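Simulated Cell Inspection Checklist
Gripper comparison, kitchen island layout

Inspector: Rhonda Dhillon
Second reader: Kieran Cheetham
Date: Jul 27, 2022
Controllers under comparison: Tomix, Nemden
Grippers under comparison: stock parallel hand, Fothergill long-finger hand
Simulation package: Gernimano

Marks used: OK, FAIL, OPEN (needs work before the next run), N/A. Any item marked FAIL blocks the comparison for both controllers, even if the fault shows up in only one of them.

Section 1. Model and mounting

1.1 Arm base fixed to world frame, no drift after reset. OK
1.2 Joint limits match the arm data sheet. OK
1.3 Joint zero positions agree between Tomix and Nemden. FAIL, then OK
Comment (RD): Nemden loaded with the wrist joint offset from the Tomix value. Offset file replaced and both controllers restarted. Rechecked from a cold start. Keep the old file until Kieran has compared the two.
1.4 Collision meshes present on all links. OK
1.5 Collision mesh on the gripper matches the visual mesh. OPEN
Comment (RD): Stock hand is fine. The long-finger hand still uses the stock finger mesh for collision, so the last part of each finger passes through objects without contact. Do not log any results with that hand until the mesh is changed.
Comment (KC): Agreed. Runs made with it in February have the same fault and should be pulled from the comparison table.

Section 2. Gripper

2.1 Full open and full close reached on command. OK
2.2 Opening width 80 mm at full open, stock hand. OK
2.3 Both fingers move together. OK
2.4 Grip force limit set to 40 N in both controllers. OK
Comment (RD): Tomix takes the limit in newtons. Nemden takes a fraction of maximum, so the value has to be worked out by hand each time the gripper is swapped. Write the result on the run sheet.
2.5 Fingers stop on contact and hold without shaking. OPEN
Comment (RD): Slight shaking under Nemden when a small rigid object is held near the fingertips. Not seen with Tomix at the same time step. Contact stiffness is the first thing to check.
2.6 Release leaves the object at rest. OK

Section 3. Worktop and objects

3.1 Countertop collision surface level with the visible surface. OK
3.2 Objects settle after reset without bouncing or sinking. OK
3.3 Object masses entered, no default values left. FAIL
Comment (RD): Carton had the default mass. Corrected in the object file. The small cube and the cup were already correct.
3.4 Stacked objects stay stacked with the arm idle. OK
Comment (RD): Cup on carton checked under both controllers. Friction between the two is higher than I would like, but it is the same value in both, so it does not affect the comparison.
Comment (KC): Leave it for this round. Changing it now would mean repeating the baseline.
3.5 Clearance to neighboring objects checked at the approach pose. OK
Comment (RD): The carton sits to the right of the cube. With the hand turned the wrong way, the open finger can touch the carton on the way down. Approach angle is now locked in the task file.

Section 4. Motion

4.1 Speed limit active during descent. OK
4.2 Stop command halts the arm from any point in the path. OK
4.3 Arm clears the raised counter on the return move. OK
Comment (RD): Tomix takes a wider path. Nemden cuts closer but stays outside the margin. Path length should be reported next to cycle time or the numbers will mislead.
4.4 No self-collision warnings in the log. OK
4.5 Descent ends above the countertop, fingers not in contact. OK

Section 5. Run record

5.1 Planned trials per controller: 200
5.2 Trials completed, Tomix: 200
5.3 Trials completed, Nemden: 149
Comment (RD): Nemden set stopped early when the log disk filled. No arm or gripper fault. Remaining trials to be run from the saved seed list, same order.
5.4 Random seeds stored with the log. OK
5.5 Log time stamps match between controller and simulator. OPEN
Comment (KC): Nemden stamps the message when it is sent, Tomix when it is received. Correct this in the analysis script and note it in the report.

Section 6. Actions before next inspection

Replace collision mesh on long-finger hand. Kieran.
Check contact stiffness, repeat item 2.5 with both controllers. Rhonda.
Clear log disk and finish the Nemden trials. Rhonda.
Rerun items 3.2 and 3.4 with the corrected carton mass. Rhonda.
Add a unit check for the force limit to the start script. Kieran.

Result: stock hand released for further trials. Long-finger hand held under item 1.5.

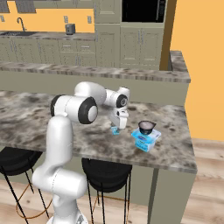
Fig. 1. Parallel gripper over the cube, carton and cup to the right.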